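Home | Notebook | Recipes | Stock | Archive
October, 8:40 a.m.
Slavica Đorđević

Wheat paste, third round. Picking up from the batch that went sour on the shelf.

Made two small pots this morning, both from the same bag of Closari starch. Pot A is one part starch to five of water, pot B one to six. Soaked both for an hour in cold water before any heat. Last time I skipped the soak and got grains that no amount of sieving would take out, and you could feel them under the Japanese tissue when it dried.

Cooked A on the small hotplate, stirring the whole way. It turned from milk to something like yogurt quite suddenly and I nearly missed it. Turned the heat down and kept going for 30 minutes past that point, same as the old recipe card. B took longer to thicken and never got as glassy. Both went into lidded jars with a little cold water on top to stop a skin forming.

Sieved A at 11, three passes through the horsehair. Smooth by the second pass. The third is probably habit. B went through once and was already too loose for hinges, so I've set it aside for lining work.

Test strips: cut from the offcuts of the Siu job, the cream laid paper and the blue cover stock. 64 strips in all, half with A and half with B, each pasted over a 10 mm overlap. Brushed out thin, tissue on top, blotter, board, weight. Changed the blotters after 15 minutes and again before lunch. The blue stock bled a little into the first blotter with B, not at all with A. More water in B, so no surprise, but it rules B out for anything with that cover on it.

The Femard volumes can't wait much longer. Volume two has the front board hanging by two cords and the spine leather is powdering. I don't want to put new paste near that leather until it has been consolidated, and the consolidant is still on order from Jirnis. Volume one is in better shape. Text block is sound, sewing is sound, a dozen or so torn corners and one long tear across the map. The map tear is an old one with brown glue along it, which will have to come off first. Tried a damp swab on the last half inch and it softened in four minutes, so it's animal glue and a poultice should do it.

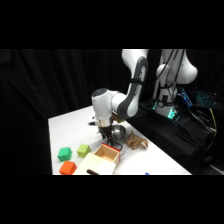

The note left in the margin of my last entry says I'm making the paste too thick to begin with: "One to five is for leather. For tissue repairs I'd start at one to eight, cook it longer, and let it stand overnight before you judge it. Fresh paste always feels stronger than it is. And please write down which water you used, the tap here is hard." No initials, but I take the point about the water.

For the record, both pots today were filtered tap. I'll run a third at one to eight with deionized tomorrow and leave it overnight as suggested. That means a gap in the strip tests, but I'd like to have all three on the same sheet.

Afternoon. Pulled the first eight strips at 3:30. Peeled by hand, slowly, at a low angle. A held on all four until the paper itself began to skin. B held on two and let go cleanly on the other two, both on the blue stock. Too early to make much of it, and they should have had the full day under weight. Put the rest back.

Also tried A thinned with water on a scrap of the map paper, to see about tide lines. There is a faint one. Feathering the tissue edge wider helped and so did drying through felt. Still visible in raking light. Will try again with a drier brush.

Stock. Starch: 200 g left in the open bag, one bag unopened. Blotter: low, 100 sheets on order. Tissue: plenty of the heavier weight, almost none of the light. The light roll has a crease through the last yard or so and should be used only for small corners. Horsehair sieve has a loose hoop on one side. I tied it with linen thread, which will do until it gets properly fixed.

To do:
Start the one to eight pot, deionized, label the lid
Pull the remaining strips in the same order they went down
Ask Jirnis for a date on the consolidant
Poultice on the map tear, first two inches only
Wash the brushes again, the wide one still has paste up in the ferrule

Jars A and B are on the lower shelf of the fridge, left side. Please don't top up the water on A, I want to see how long it keeps.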